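Opinion > Work > The Back Room

News Opinion Letters Archive Subscribe

We use cookies to remember what you read. By continuing you agree to this.

The shirts will be the last to go

By Ghazala Satti
Feb 6, 2019

I have sorted clothes for a living for 17 years, the last six of them at the Soomro secondhand depot in Erkville, and in that time I have been told on a regular basis that a machine is about to do my job. The first one was a conveyor. It did not do my job. It brought my job to me faster, and then management noticed how fast it was arriving.

So when the word came down in August that we were going to be part of the Nireo project, which is meant to teach robots to handle clothing, the mood in the break room was somewhere between dread and a request for more chairs. There are 23 of us on the floor. We had a meeting with slides. One slide said "Your hands are the expertise," and I will admit I liked that one, although I noticed my hands had not been offered a raise.

The arrangement is simple enough. For part of a shift, you put down your bare hands and pick up a gripper with a camera on it, and you do what you always do, only with two fingers where you used to have ten. You pull a shirt off a pile. You drop it, you pick it up again by a worse corner, and you say a word that I hope the camera does not record.

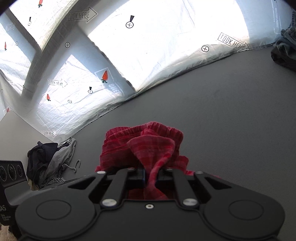 What I did not expect was how much the thing would teach me about my own work. A sleeve that has gone inside out is a two-second job for a person and a small tragedy for a pair of pinching fingers. Jeans are fine. Jeans want to be picked up. Anything thin and wrinkled is a negotiation, and anything with a drawstring has its own lawyer.

My supervisor calls this "low-skill handling." I would like to see him try it. After one long session I had finished 66 garments and my forearm had opinions about every one of them. I do more than that before coffee on a normal day, and until last year it had never occurred to anyone, me included, that this was a skill worth writing down.

That is my complaint, really. The company found out our work was hard at the moment it wanted a copy. Flullent, the outfit down the road, pays its people extra for the hours they spend with the gripper. We get a lanyard.

I am not against the robots. If one wants to shake out the bags that come in after a wet weekend, I will hold the door for it. But teaching is a job - ask any teacher - and it ought to show up on the pay stub as one. Put the training hours in the contract, with a rate next to them, and say in the same contract who gets moved where when the machines arrive. Until then I will keep showing them how to pick up a shirt, at the speed I am paid for.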